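Goron Games Library – Notices
February
By Krystyna Tomaszewski, Collections and Loans

Search this site Enter keyword Go Advanced

CALL FOR PARTICIPANTS: CHESS SET CHECKING AND BOARD PREPARATION STUDY

The Goron Games Library invites applications from adults who wish to take part in a study of how chess sets are laid out, checked and returned to storage between loans. The study will be held in the Stockdale Reading Room and will run in the evenings over a period of several weeks. No experience of competitive chess is required.

Background

The Library lends chess sets to schools, clubs, hospitals and private households throughout the Druker district. The lending collection at present stands at 258 sets, most of them wooden. Each set is inspected when it comes back. Staff confirm that the pieces are complete, look for chips and loose felts, wipe the board and return everything to its box before the set is offered to the next borrower.

Inspection has until now been carried out by habit. Some members of staff set up the full starting position on the board and look for gaps. Others sort the pieces by color and type on the table, and a few check directly from the box. The written procedure, last revised when the collection was much smaller, does not state a preference. The Library wishes to learn which method is easiest to follow, which one finds missing or mismatched pieces most reliably, and which one people are willing to keep using after the first hour.

The results will be used to prepare a new procedure for staff and a short printed guide for borrowers. Both will be made available at the loans desk.

What participants will do

Participants will work at a table with one set at a time. Every session includes all of the activities listed here, although the order will vary.

1. Laying out. Participants will place the pieces in the starting position, beginning either with the pawns or with the back rank, as the session leader directs. A printed diagram will be provided to anyone who does not know the arrangement.

2. Handling pawns. Pawns are the pieces most often reported missing or swapped between sets, and a good part of each session is given to them. They are to be lifted one at a time and held near the neck, below the round head, so that the base can be seen and the finish on the head is not rubbed. The dark pawns in the wooden sets have a glossy finish that shows marks readily.
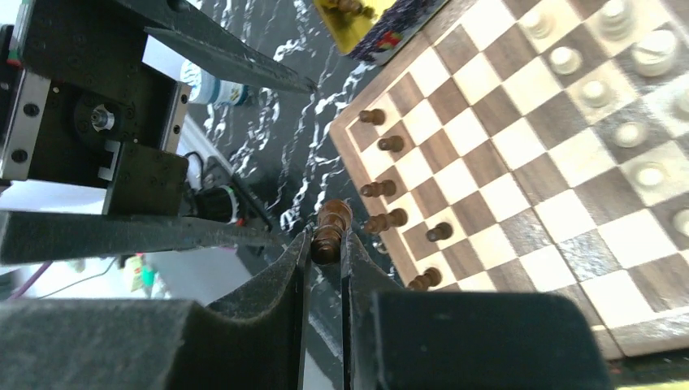

3. Checking for matches. Several sets will contain pieces borrowed from another set of similar size and color. Participants will be asked to identify any piece they believe does not belong and to note its type on the record sheet. They will not be told in advance which sets have been altered.

4. Clearing the board. Pieces are taken off the board by color and returned to the box. The board is then wiped along the grain with the cloth supplied, including the border, and put away.

5. Comments. At the end of each session participants will complete a one-page form. Remarks on table height, lighting and the size of the print on the diagram are as welcome as remarks on the methods themselves.

Time commitment

Each participant will attend 2 sessions, held at least one week apart. A session lasts 80 minutes, with a pause for refreshments at the midpoint. Sessions begin at 6:30 p.m. and participants are asked to arrive a little early to sign in and leave coats and bags in the lockers. Applicants should be able to attend both sessions. A person who attends only the first cannot be included in the results.

Who may apply

The study is open to residents of the district aged 18 or over. The Library hopes to include regular players, people who last played as children, and people who have never played. Applicants need not be Library members.

The work involves small objects and close attention for extended periods. Participants may sit or stand and may use their own reading glasses or magnifiers. Those who have limited grip or reduced sight are encouraged to apply, as the new procedure must be suitable for staff and borrowers with the same needs. Please indicate on the application any arrangement that would be helpful – an adjustable chair, a lamp, or a larger diagram can be provided.

Current employees of the Library and members of their households are not eligible. Persons who have worked in the Bistard repair shop, where damaged sets are sent, are also asked not to apply.

Places and payment

There are 49 places. If more applications are received than can be accepted, places will be assigned so that players and non-players are fairly represented. Applicants who are not selected will be placed on a reserve list and contacted if a participant withdraws.

Participants will receive a gift card at the close of the second session and a free loan of any wooden set for one season. Bus fares within the district will be reimbursed on presentation of a ticket.

Privacy

Record sheets carry a participant number and no name. Contact details are kept separately and will be destroyed when the study is complete. Participants may withdraw at any time and may ask for their record sheets to be removed.

How to apply

Application forms are available at the loans desk and at the Stockdale Reading Room entrance. The form asks for a name, a telephone number or mailing address, a brief statement of how often the applicant plays chess, and any evenings on which attendance is not possible. Completed forms should be returned in person or by mail, marked for the attention of Wojciech Malinowski, Study Coordinator.

Applications must be received by 5 p.m. on the last working day of February. All applicants will receive a reply by mail. Questions regarding access to the building or the content of the sessions may be directed to the Study Coordinator through the loans desk during opening hours.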